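Last revised in July. Applies to all natural-fiber items sold under the Nokach and Azimi lines.

# Basketry care and materials: frequently asked questions

## Materials

**What is the difference between wicker and rattan?**
Wicker is a method of construction. Rattan is a plant, a climbing palm with a solid core. A piece can be wicker and contain no rattan at all; willow, reed, rush and paper cord are all used.

**Why do two pieces from the same order differ in color?**
Plant fiber is not a uniform material. Shade depends on the age of the stem, where along the stem the strip was cut, and how long it dried. We sort by shade before packing but do not match exactly. Undyed pieces also darken with exposure to light, most noticeably in the first year.

**Are the items varnished?**
Nokach items are unfinished. Azimi items have one coat of clear shellac on the outer face only. Shellac softens on contact with alcohol, so do not use alcohol-based cleaners on them.

## Cleaning

**How do I remove dust from the weave?**
Use a dry, soft brush and work along the strands. A vacuum with a brush attachment is acceptable at low suction. Compressed air tends to drive grit further into the crossings.

**Can I wash it?**
Unfinished pieces may be wiped with a damp cloth and a small amount of mild soap. Dry them flat, in shade, with air moving on both sides. Do not soak. Shellacked pieces should be wiped with water only.

**There is mold on the underside. Is the piece lost?**
Usually not. Take it outdoors, brush off the growth, wipe with a solution of one part white vinegar to four parts water, and dry completely. Staining may remain after the mold itself is gone. If the strands have gone soft, discard the piece.

## Storage and use

**What humidity is suitable?**
Moderate and steady. Very dry air makes strips brittle; damp air encourages mold. Keep pieces away from radiators and off concrete floors.

**Can food be placed directly on the weave?**
Dry items such as bread or whole fruit — yes, on unfinished pieces. Use a liner for anything cut, oily or moist.

**Can I stack trays?**
Up to nine, if they are the same size. Put paper between shellacked faces or they may stick together in warm weather.

## Repairs

**Do you repair broken strands?**
Yes, at the Sulthorpe workshop. Send a photo of the damage and the item number first. Osaze Amadi handles estimates, and Ladi Nnaji does most of the border work. Turnaround is 17 working days from receipt.

**A strand end is poking out. Can I fix it myself?**
Dampen the end, wait a few minutes, and tuck it under the nearest crossing. If it is too short to tuck, trim it flush with side cutters. Do not pull it — the neighboring strands will shift.
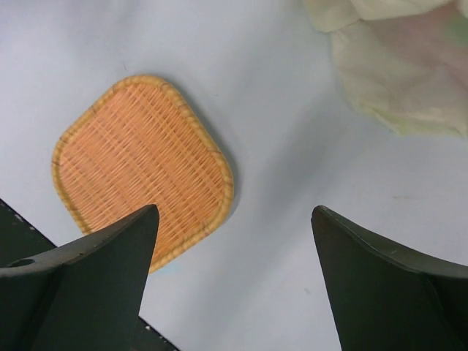

*Woven tray with rounded corners and a braided rim.*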